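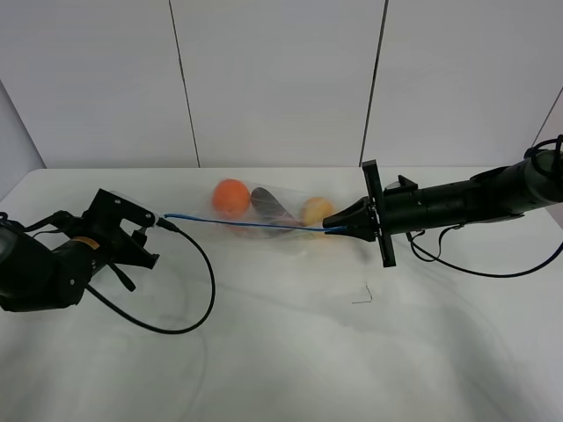
Atelier : le bras à deux mains, où en est-on ?

Piroska Takács et Valdis Kazlauskienne nous avaient annoncé en décembre un robot « capable de ranger les courses ». Six mois plus tard, Carneo a deux bras, deux pinces noires et une facture de 977 euros, moteurs compris, sans compter les câbles. Pour les courses, on attendra.

L'exercice choisi est le sac en plastique transparent avec des fruits dedans. Un bras tient le col, l'autre doit venir aider. Sur le papier, rien de sorcier. Sauf qu'un sac se plie, glisse et change de forme dès qu'on le touche, et que je n'ai toujours pas vu de chiffres sérieux sur le taux de réussite. Piroska parle de « progrès nets ». Par rapport à quoi ? Le carnet d'essais de l'atelier s'arrête à la page 6.

Je reste aussi réservée sur le câblage. Des boucles qui traînent sur la table, à portée des pinces, finiront un jour dans une articulation. Hidayah Entili propose des gaines et des attaches le long des avant-bras ; ce serait déjà une soirée mieux employée qu'une nouvelle vidéo.

Prochaine séance ouverte à l'atelier Vukthorpe, mardi soir. Apportez vos serre-câbles, et un sac de courses ordinaire si vous voulez mettre Carneo à l'épreuve.

Eleni Ivanov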